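## 4. 認識ノードとプランナーをつなぐ

前の章でカメラのキャリブレーションまで終わっている前提で進めますね。まだの人は先に3章をどうぞ。私は一回飛ばして、半日むだにしました……。

ここで使うのは、物体を見つける側の Furnon と、動きを決める側の Gruvlow の2つです。別々のプロセスで動くので、起動の順番だけは守ってください。

1. ターミナルを開いて、まず Furnon を立ち上げます。

 ```
 furnon start --config table.yaml
 ```

 `ready` と出るまで待ちます。うちのマシンだと21秒かかります。コーヒーを淹れるには短いけど、じっと見てるとけっこう長い!

2. 別のターミナルで Gruvlow を起動します。ポートは921番にしておいてください。

 ```
 gruvlow run --perception-port 921
 ```

 > **メモ** 1024より小さい番号なので、Linux だと管理者権限を求められることがあります。嫌なら両方の設定ファイルで同じ番号に書き換えればOKです。片方だけ変えると、エラーも出さずに黙って待ち続けます。

3. `gruvlow scene list` を打って、物体の一覧が返ってくるか確認します。空っぽだったら、たいていは座標系の名前が食い違っています。`table.yaml` の `frame_id` を見直しましょう。

4. ラベルを付けます。自動で付いた名前のままでも動きますが、`object_03` とかだと後で絶対に混乱するので、私は `banana` や `panda` みたいに見たまんまの名前にしています。

 ```
 gruvlow scene rename object_03 panda
 ```

5. 入れ物になるもの(箱、皿、引き出し)には `container: true` を付けます。これを忘れると、プランナーは箱をただの障害物だと思って、せっせと避けてくれます。

> **注意** ここから先はアームが動きます。最初の一回は必ず `--dry-run` を付けて、軌道をビューアで見てからにしてください。非常停止ボタンに手が届く場所で!

### 4.1 隠れた物体の扱い

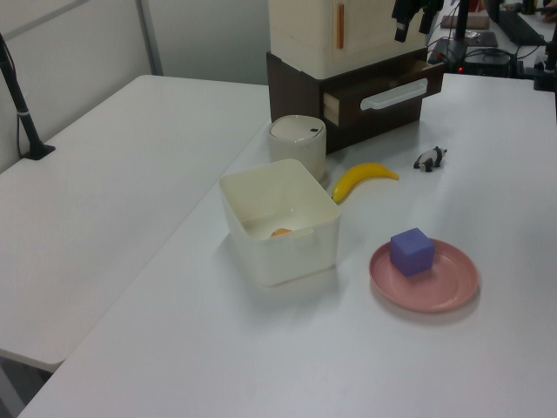
*文・写真:Veronica Nedelcu/設定ファイル確認:Malathi Marar*

このくらいの配置だと、ピンクの皿に載った紫のキューブはまず問題なく扱えるはずです。上に何もかぶっていないので、練習の1個目にはこれがおすすめ。気をつけたいのはクリーム色の箱の中にあるオレンジ色の小物で、縁ごしにちょっとしか見えません。後ろの丸いふたの容器も、箱で一部が隠れています。

6. 見えている部分が少ない物体は信頼度が下がるので、`min_visible` を下げて拾えるようにします。

 ```
 gruvlow scene set min_visible 0.2
 ```

 下げすぎると今度は影まで物体扱いされます。変えたら手順3の一覧をもう一度見てください。

7. 引き出しは開き具合を `drawer_state` に入れます。半端に開いているときは `partial` です。`open` にしておくと全開のつもりで手を伸ばすので、前板にぶつかるかもしれません。

8. 作業範囲を机の天板だけに絞ります。奥のケーブルやキーボードまで候補に入ると計画が遅くなるので、`workspace_crop` で切ってしまいましょう。

9. 準備ができたら試しに計画だけ立てます。

 ```
 gruvlow plan pick cube --dry-run
 ```

 `plan found` が出れば成功です。`no grasp` なら、つかむ向きの候補を増やしてもう一度。それでもだめなら `logs/` の中の `grasp_last.txt` を開くと、どの候補がどの理由で落ちたか書いてあります。

実機での実行は5章に続きます。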